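How to Set Up a Bread and Cake Tasting Table (and Cut Slices That Stand Up)

I love a tasting table. You get to bake, you get to lay a cheerful cloth, and you get to hear people argue happily over whether one loaf is sweeter than another. It needs very little space – a small table on a landing or in the corner of a workroom is plenty – and you can have the whole thing ready in the time it takes a loaf to cool.

What you need

- a small, steady table
- a checkered cloth, big enough to hang over the sides a little
- plain round plates, white if you have them
- a long serrated knife and a cutting board
- 3 soft loaves or sponges to compare
- clean kitchen towels for covering
- slips of paper and a pencil

Step 1: Bake or buy, then wait

Soft white bread, milk bread and plain sponge all work beautifully. Choose things that are close cousins, so the tasting is about crumb and flavor. My own lineup is usually a milk loaf from the Prandero recipe, a plain sponge, and whatever I'm experimenting with that month (in March it was a honey loaf, and oh, it was good!).

Let everything cool completely on a rack before you go near it with a knife. I know, the smell is unbearable. Wait anyway. Warm crumb drags and squashes, and you'll end up with wedges where you wanted slices.

Step 2: Lay the cloth

Iron it if you can stand to. Checks are wonderfully forgiving about crumbs, and they give you a built-in guide for lining up the plates. Pull the cloth smooth from the middle out to the edges and make sure the overhang won't catch anybody's knees.

If your table is next to a railing or a stairwell, keep the plates toward the center. Bread is light and elbows are everywhere.

Step 3: Slice for softness

Set the knife down gently and let the teeth do the work with long, slow strokes. Pressing is what crushes a soft loaf. Turn the loaf on its side if the top crust keeps caving in – this one trick changed my slicing forever. Wipe the blade between cakes so you don't carry crumbs from one to the next.

Keep the crust on! A thin golden-brown edge against a pale yellow middle is half the pleasure, and it helps a slice hold its shape when you pick it up.

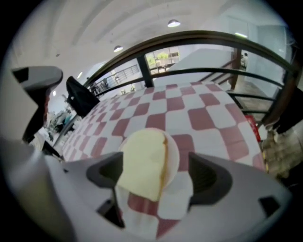

A soft slice held upright over its plate, crust to one side.

Step 4: Try the stand-up test

Hold a slice upright by its sides with a light grip and look at it face on. If it stays straight, your thickness is right. If it flops, cut the next one a touch thicker. If your grip leaves dents that don't spring back, the loaf probably needs more time on the rack.

While it's up there, take a good look at the crumb. Are the holes small and even? Is the crust the same depth all the way along? Write it down now, before you eat the evidence.

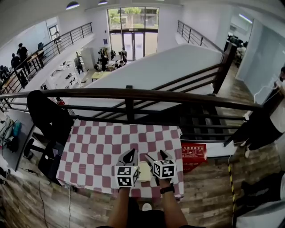
Page last changed: March, 2:45 p.m.

Step 5: Put out less than you think

Bring out a little at a time and leave the rest under a towel. Soft bread dries quickly on an open plate, and a table with breathing room is much nicer to taste at. People can lean in from any side, and there's space to set down a pencil.

Tuck a paper slip under the rim of each plate with a letter on it, and keep the key in your pocket until the end. Blind tasting is so much more fun, especially when someone falls for the loaf they swore they'd hate.

Step 6: Taste and take notes

Start with the plainest and finish with the sweetest. Take one bite from the middle, then one with crust – they can taste like two different bakes. Sip some water in between. For each letter, jot a word or two on softness, sweetness and crust, then circle your favorite.

Clearing up

Lift the cloth by its corners, carry it outside and shake it well before washing. Leftover slices freeze nicely with parchment between them, and any that have gone dry make fantastic French toast.

Related guides

Prandero Milk Loaf, Start to Finish
Getting Berry Stains Out of a Checkered Cloth
Rosex Sponge: Why Mine Kept Sinking
How to Sharpen (or Replace) a Serrated Knife
French Toast from Yesterday's Bread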